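Plurnum hand grippers: progress report to the Stunitz fund
14 June 2023

Hello all, and sorry this is a bit longer than the last one. Most of the money since December has gone on keeping the two hand grippers in good order, so most of this report is about that. The bedding and fabric recordings carry on alongside, and I'll come to those.

Where we are first. We have 2,511 recordings in the store, and 381 of them are flagged because one finger closed a touch later than the other. I went through the flagged ones in a long and rather dull sitting, and nearly all come from the same gripper, the one we call Left (it gets used in either hand, but the name stuck). The cause was dull too. The link behind the finger had worn a little oval at its pin, so the finger sat slack until the trigger took up the play. You can feel it if you waggle the tip, which I now do every morning before anything else!

I've fitted a new pin and link from the spares you paid for in the first round. It took me most of an afternoon because I put the return spring in backwards and had to strip the whole thing down again. Second time round it went together in half an hour. The old link is in a labelled bag if anyone at your end wants to look at it.

The pads are the other thing. The ribs wear down at the very tip first, where they do the pinching, and once they go smooth a slippery cloth slides straight out. We used to change a pad when somebody complained. Now both pads on a gripper get changed together, every 90 hours of use, and I write the date on the inside face in pencil. Changing only one leaves you with a fresh pad pressing on a tired one and the pinch goes crooked – I did that twice before the penny dropped.

Screws next. They do creep loose with all the opening and closing. I check the ones on the finger bodies at the start of each day with the small driver, just a nip, no more than that. I was using thread lock for a while and have stopped, as it made the pad changes a misery.

The bed work is what really shows up a badly set gripper. A heavy brocade throw has to be held by a corner and lifted with one gripper while the second waits open, and a printed cover or a comforter asks for quite a different squeeze. I've settled on one trigger stop for all of them, a bit softer than we had at the start.

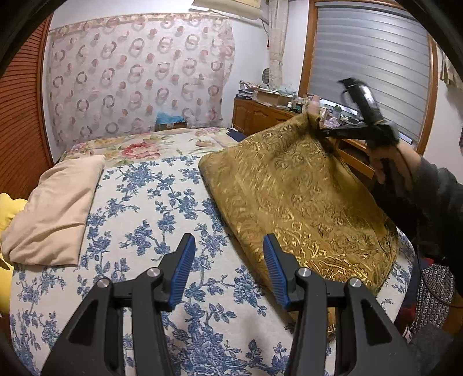

Perkolside wrote back after trying the softer stop on their own pair, and they aren't fully convinced. Their view is that it's kinder to the pads but makes people squeeze harder without knowing it, so the hand tires before the session is over. They would keep the old stop for thick cloth and swap over for thin.

I can see the sense in that, but swapping means taking the handle shell off each time, and I don't want people doing that between takes. What I'd like to try is a stop you can turn from outside with a coin. The workshop in Cáceres has quoted for 31 of them, enough for every handle we have plus spares, and the quote is in with the accounts.

A few odds and ends. The camera bracket on Left has been straightened and the lens gets wiped before every session. Right has had nothing but pads and a clean. The charging leads are on their last legs and I've ordered new ones out of the existing budget.

Still to do: go back over the flagged recordings and decide which are worth keeping, write up the pad change properly so it doesn't live only in my head, and strip Right down to check its pin for the same wear. I need a yes or no on the coin stops before I can book the workshop.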